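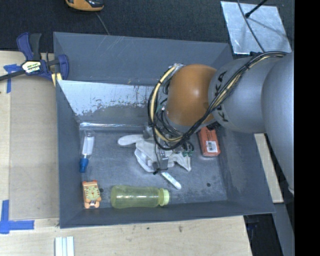
Gripper Comparison FAQ: Picking Mixed Objects from a Tray

Malou Bjarnason | March
Filed under: Handling & Grippers
4 min read

We get the same questions every time we post results from the tray tests, so the answers are collected on this page. Ravinder Kowalchuk ran most of the trials and checked the numbers.

Which grippers did you compare?

Two, both mounted on the same KUKA arm. The first is the Terevo, a two-finger electric gripper with flat pads. The second is the Mirnar, which also has two fingers but uses softer tips and a shorter stroke. We had planned to include a suction tool from Pyo, but the mounting plate came with the wrong bolt pattern and we ran out of time.

What does the robot have to do?

Pick one object at a time out of a shallow metal tray, lift it clear, and drop it into a bin. A run ends when the tray is empty or when the controller gives up after repeated misses on the same object.

What objects do you use?

Things people have around. The set has 42 objects in it, and only a few go into the tray at once. There are cloths, markers, small boxes, plastic bottles and toys. We left out anything made of glass.

Why a tray with sloped sides?

Objects slide back toward the middle when they get bumped. With straight walls we kept ending up with things stuck flat against the side, and the test turned into a test of wall picking. The slope causes its own trouble when an object comes to rest partway up it, but that happens less often.

How many picks did you do?

The plan was 1000 attempts per gripper. The Mirnar got all of them. The Terevo stopped at 767 when a finger pad started to peel. We could have glued it and gone on, but then the second part of the run would have been on a different pad surface. The success rates are worked out per attempt, so the totals don't need to match.

Which one did better?

Depends on the object. The Terevo was better on boxes and anything with two flat sides. The Mirnar was better on bottles and on small toys with odd shapes. For a tray of mixed items we would pick the Mirnar, mainly for its lower drop rate during the lift.

How did they handle cloth?

Both will pick up a crumpled cloth most of the time if they come down on a fold. A cloth lying flat is much harder. The other problem is what is under it. If a marker is partly covered, either gripper may close on both and bring them up together. We count that as a failed pick, even if both objects make it to the bin. Some labs count it as a success, so check before you compare our figures with theirs.

What about thin objects?

Markers are fine when they lie across the fingers. When they lie along them the wrist has to turn first, and the planner sometimes chose the long way around. That costs time but it did not cause many misses.

Did the cables get in the way?

At first, yes. The gripper cables run along the outside of the arm, and they need enough slack for the wrist to turn. Too much slack and the loop drops low enough to touch the tray wall. We limited wrist rotation in software and that took care of most of it. If you are setting up something similar, move the wrist through its full range by hand-guiding before you start a long run.

How do you keep the tray in the same place?

Clamp it to the table and mark the position with tape. Check it at the start of each session. A small shift is enough to put the grasp height off near the walls - we lost most of a morning to that.

Which controller software did you use?

Imix, with the same settings for both grippers apart from finger width and closing force. Grasp points came from the same camera model in both cases and we did not retrain it between runs.

Would the results be the same on another arm?

Probably close, but we haven't tried it. Payload was never an issue with these objects. Reach might be, on a smaller arm, for the far corners.

Can I get the data?

Yes. Write to Ravinder and say which gripper you want. The logs are plain text, one line per attempt. The Terevo files from the first 2 sessions use an older column order, and there is a note about it in the folder.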